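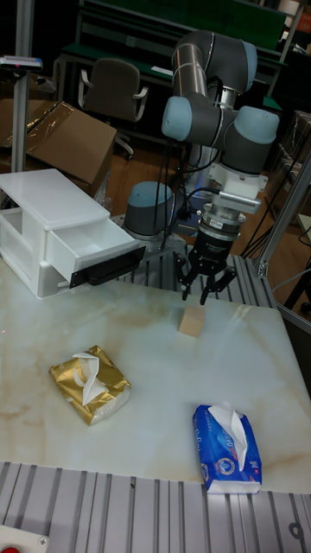 Américo Pacheco wants to know why a grown adult would spend an afternoon steering a robot arm through the same drawer job over and over, when the arm has a perfectly good computer attached and could presumably work it out.

It's a fair thing to ask, and he asked it in one line, which puts him ahead of most of my inbox. What follows is for him and for everyone else who has written in about teaching arms by demonstration.

6 min read

Updated Sep 11, 2025

So why can't the robot work it out?

It can, in the sense that you could learn to drive by being put in a car and told when you'd hit something. Letting an arm try things at random takes a long time and a lot of wooden blocks. Showing it the job first gives it a decent idea of what success looks like, and then the learning has somewhere to start. For a job like putting a block in a drawer, a person can demonstrate the whole thing in less time than it takes to explain it in an email.

What exactly is the job?

Pick up a block, put it in the drawer, close the drawer. Then the same again starting from a closed drawer, where the arm has to open it first. Other things may be lying on the table, and the arm is supposed to leave them alone. We call the full set of these the Kitetti tasks, after the project, and the project was named by someone who has since left and won't explain it.

By hand or by remote control?

Both, on different days. By hand means you take hold of the arm while it's in a mode where it goes limp-ish and lets itself be pushed around. You drag the gripper to the block, close it with a button, drag it to the drawer. The arm remembers where all its joints went. By remote control means you stand off to the side with a controller and the arm copies what you ask of it.

Dragging is easier to learn. It's also tiring in the shoulder, and your own body ends up in every camera view, so the robot gets a very thorough education in what your elbow looks like. Remote control keeps you out of the picture, but you give up the feel of the thing. The first time you press a block into a table by remote you won't notice. The arm will, and it will stop, and you'll get a message in red.

Do I need to be good at video games?

It helps for the first hour. After that the gamers tend to go too fast and the rest catch up. The best demonstrator we've had learned on a sewing machine.
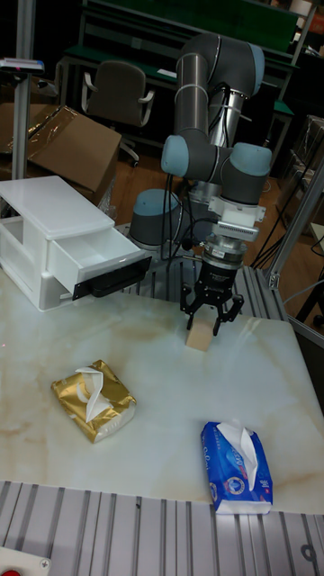 How slowly should I move when I'm about to grip something?

Slower than feels natural, with a short pause before the fingers close. The model that learns from your recording only sees a string of positions and camera views, and the second before the grip is where it makes most of its mistakes. If you swoop in, it will swoop in too, and it won't have your judgment about when to stop. Come straight down over the block, stop, close, wait a beat, lift.

Don't make the pause too long, either. We had one set from last February where the operator stopped for a sip of coffee before each grip. The trained arm picked up the habit. It would arrive over the block and hang there, thinking about nothing, and sometimes never got around to the rest.

How many demonstrations does it take?

The current Kitetti set has 731 that we kept. We recorded over 1000. The gap between those numbers is made up of drops, double grips, one fire drill, and a long run where I had the gripper speed set wrong and didn't notice until I looked at the logs the next morning. You can get an arm doing something that looks like the job with far fewer. It'll do it beautifully as long as you never move the block.

Do I throw away the ones where I messed up?

Depends on the mess. If you missed the block, backed off and got it on the second try, keep it. The robot is going to miss too, and it may as well see what recovering looks like. If you knocked the block off the table and said a word, bin it. There's a middle category where you nudged the drawer by accident and then pretended you meant to. Label those and let whoever trains the model decide. They'll decide to keep them, and then complain to you about it.

Should everything be in the same place each time?

Please don't. Move the block between recordings. Turn it a little. Shift the other objects, too, or the model will decide that the drawer is wherever the tissues aren't. It isn't very bright and it will grab whatever pattern you leave lying around. The one thing I'd keep fixed is the camera. Ikeda, our old recording cart, had a camera on a clamp that sagged by a hair each day, and by the end of the week it was filming a slightly different world.

Who's minding the stop button?

You are. Know where it is before you touch anything else, and keep your coat and your sandwich off it. Most arms of this sort will halt on their own if they bump something, but "most" and "will" are both doing a lot of work there. If a second person is around, agree out loud on which of you is watching the arm. Two people each assuming the other has it is how we lost a mug. 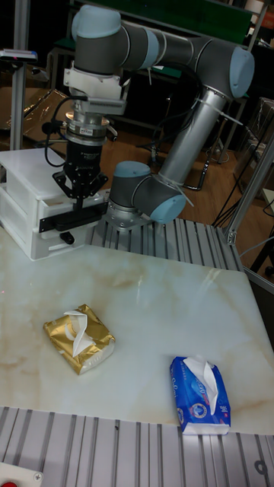
Is opening a drawer harder to teach than picking up a block?

Drawers are a good deal harder. A block lets you come at it from nearly any side and forgives you for being a bit off. A drawer slides along one line, and if you pull at an angle it sticks, and then the whole cabinet comes along for the ride. When you demonstrate it, get the fingers settled on the handle first and then pull in one steady motion. If the cabinet shifts, stop, put it back, and start a new recording. Teach opening and closing as separate tasks before you chain them. We did it the other way around and spent three weeks with an arm that opened the drawer, closed it, and opened it again, apparently to check.

Can I use my demonstrations on a different arm?

Sometimes, with swearing. Recordings of where the gripper went travel better than recordings of joint angles, so save both. The Flistness converter will move one to the other if the two arms are about the same size. If they aren't, it will produce a file, and the file will open, and I wouldn't stand near it.

Which software do you use?

Zestlow for recording, a pile of scripts for the rest. Zestlow is fine. It forgets your save folder whenever it updates, so check that first or you'll be hunting for your afternoon's work in a directory called "untitled."

Will it ever do the job without me?

For the block and the drawer, it mostly does now. Then we swap in a rounder block or a stiffer drawer and I get the controller back out. Américo, if you're still reading, that's the afternoon you were asking about.

Comments (3)

dmarsh_44
The coffee thing happened to us with someone who scratched his nose between grips. Took ages to find. We were retuning the gripper for days.

Lotte
Question about dragging by hand: do you tape over anything so your sleeve doesn't catch on the cables? Mine snags at the wrist every single time.

Américo Pacheco
Still reading. I remain unconvinced about the afternoon but I'd like to hear more about the sewing machine.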